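Storage project report, part two: the condiment problem
Damian Eberhard
Project name: Galarine

So by January my shared kitchen had one cupboard that made everyone swear. Sauces at the back, jars at the front, and a sticky ring under nearly everything. For my project I wanted to see if a plain woven basket or tray could sort it out on a budget of 63 pounds, and I've been a bit obsessed ever since!

I started by asking my housemates what they reach for when they cook. The answers were all over the place (one of them puts chilli on toast), but sauces in tall bottles came up far more than anything else. Pickles and spreads get used too, only they hang about for months.

My first idea was plastic tubs, and I hated them. They slid, they cracked, and the lids went missing within a fortnight. Woven stuff has a bit of give, so glass doesn't clatter so much when you put it down. It's a pain to wipe, mind you, and I'll come back to that.

The big question was whether to lay things flat or stand them up. Flat uses the width nicely but you can't read half the labels, and I don't trust every cap. Standing up is much kinder to the jars, as long as the sides are high enough to stop them toppling.

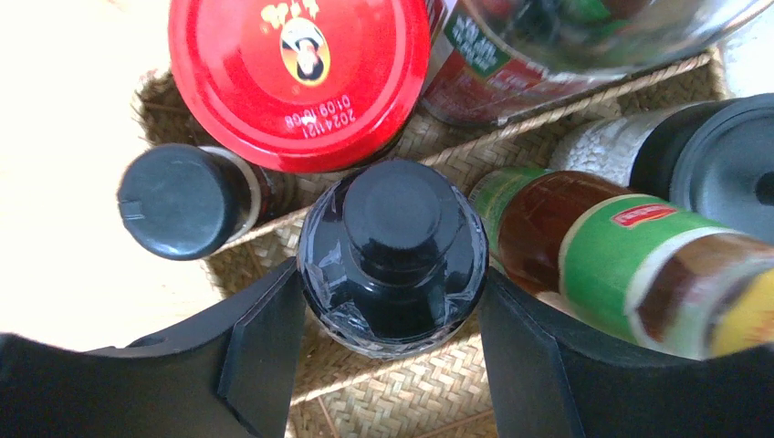
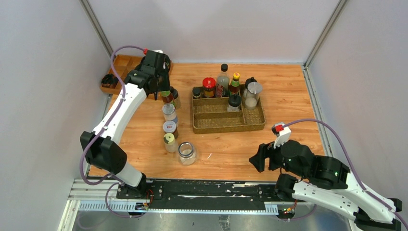 Bottles and jars with the woven storage, close up in the first picture and on the wood-grain tabletop in the second.

I prefer compartments, I think. With one big space the short jars vanish behind the tall ones, and you end up lifting out three things to get at the mustard. My tutor liked the open basket better and said dividers waste room, fair enough, but she doesn't live with my housemates.

Still to do: find a liner that washes properly, try the whole thing on a higher shelf, and work out where empty jars should live. I keep saving them (sorry, everyone) and they need a corner of their own.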